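What I'd Buy First (and What I'd Put Off)

Posted by Anjana Bepari, 2018-07-25

I promised a few of you I'd write up how the gripper budget came together, and then I put it off for ages, because spreadsheets are my least favorite part of this whole hobby-turned-job. But the second order goes in this August, so I'm finally at the kitchen table with the tea and the quotes!

We'd settled on laundry as our first task, and laundry is hard on fingers. My first plan had us buying three hand-held grippers from Kullix and hardly anything else. I was so pleased with that plan. Then I started thinking about pads, and how a puffy coat asks for something quite different from a bedsheet, and the whole thing had to be redone.

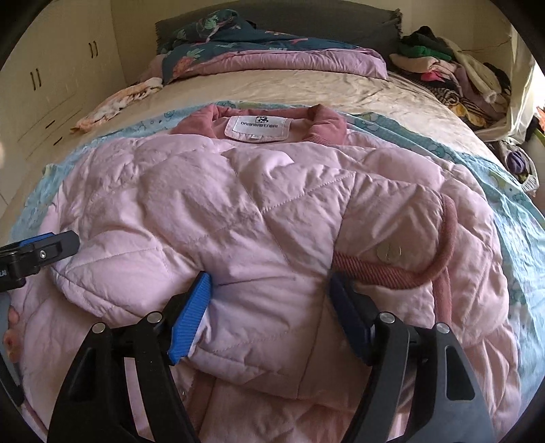 So the new plan is two grippers, plus a proper line for spare pads and screws (a dull line, I know, but please have one). Plarnura quoted me a bit less per pad, though their shipping ate up most of the difference, and I do like being able to get someone on the phone when a part doesn't fit.

The arm itself can wait. I went back and forth on this with my friends at Brukwood, who bought theirs right away and love it, and I was very tempted. But an arm wants a stand, and a stand wants floor space, and we'd be paying for all of it roughly three months before we were ready to use it.

Next on my list is storage, meaning drives and a decent backup, and I still haven't heard back from Pangilinan about their prices. If any of you have bought from them, do leave me a comment.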